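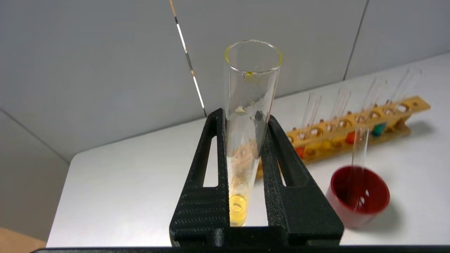
管口下面那一点黄的,就是我要问的东西

试管壁上的残留怎么洗才算干净?
提问者:木架子还没散 发布于 2019年10月16日
家里一套玻璃试管配木架,Hemier 的,花了139元,平时调点色水自娱自乐。管底剩一点黄的倒是好办,难缠的是管口下面挂着的那种小点,冲水冲不掉,刷子又总是从它旁边礼貌地绕过去。Clotberg 的清洁粉也买了,说明书比粉还多。各位都怎么洗?

离心失败者
先问一句,你放了多久?色水当天倒、当天冲,基本没这问题。放到三月再想起来的,我敬你是条汉子。
干了的先别刷,整根泡进温水,加几滴洗洁精,过一夜再说。刷子选比管径略粗的,刷到管口时转着往外抽,残留多半就赖在那一圈。最后用纯净水荡2遍,倒扣晾干。

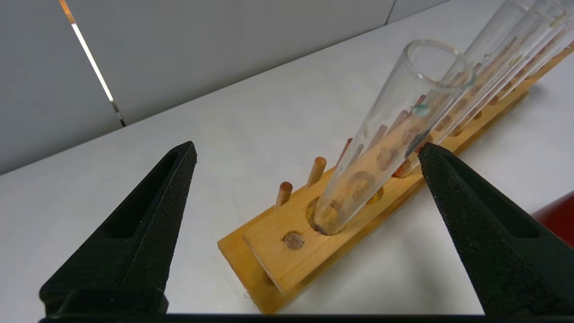 还有木架。别把湿管子直接插回去,水顺着管壁流进孔里,孔边容易发毛发黑,管底也跟着沾上褐色的印子,然后你又回来发帖问管底怎么洗。我那个架子就是这么养废的,现在用来插笔,笔倒没有意见。

Pärn老用户
买新的。

半勺小苏打
楼上财务自由。蓝绿色的我拿白醋泡过,有的掉有的不掉,看是什么颜料,黄的没试过。要是装过正经试剂就别听我的,也别在厨房水槽里洗。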